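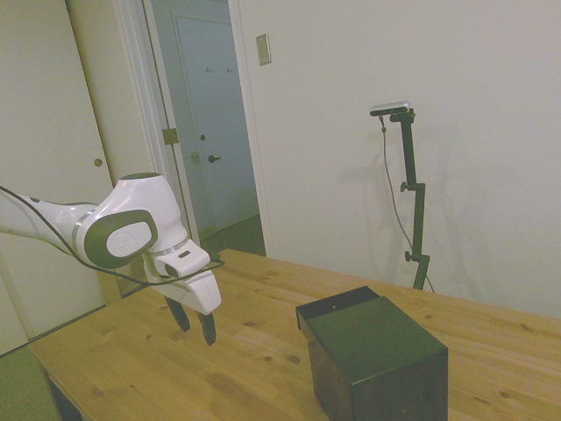
Figure 2. Storage box on the tabletop, lid down.

Section 2. Placing and Caring for the Box

Read this section before you use the Skatari storage box on a wood table or desk. It applies to all boxes in the dark finish.

2.1 Preparing the tabletop

1. Clear the part of the table where the box will go.
2. Wipe the wood along the grain with a soft, dry cloth. Knots in pine can feel slightly raised. Small ones do not affect the box.
3. If the table was oiled or waxed, wait 18 hours before you set anything on it.

Note: Pale wood darkens with daylight. A box left in one spot for a whole season may leave a lighter patch under it. Move it now and then if this matters to you.

2.2 Setting the box down

1. Hold the box by its lower sides with both hands. Do not carry it by the lid.
2. Lower it straight down onto the wood. Do not drag it into place.
3. Check that the whole base rests on the tabletop.
4. Leave 2 inches between the box and any wall so the lid can open.

Caution: Do not stack boxes on a tabletop. The load limit for a filled box is 12 pounds.

2.3 Filling and closing

1. Open the lid fully before you put anything in.
2. Place heavy items at the bottom and spread them out.
3. Keep the contents below the rim.
4. Close the lid with a flat hand. If it does not lie flat, open it and rearrange the contents. Do not press it down.

Caution: Keep fingers away from the back edge of the lid while it is closing.

2.4 Cleaning

Dust shows more on the dark finish than on the light one. Use a dry cloth for the lid and a soft brush for the corners. For marks that stay, use a cloth dampened with water and dry the surface right away. Do not use furniture polish or glass cleaner.

Note: Replacement lids are ordered from the Pevville parts desk. Have the model name and finish ready. For boxes with a lock, go to Section 3.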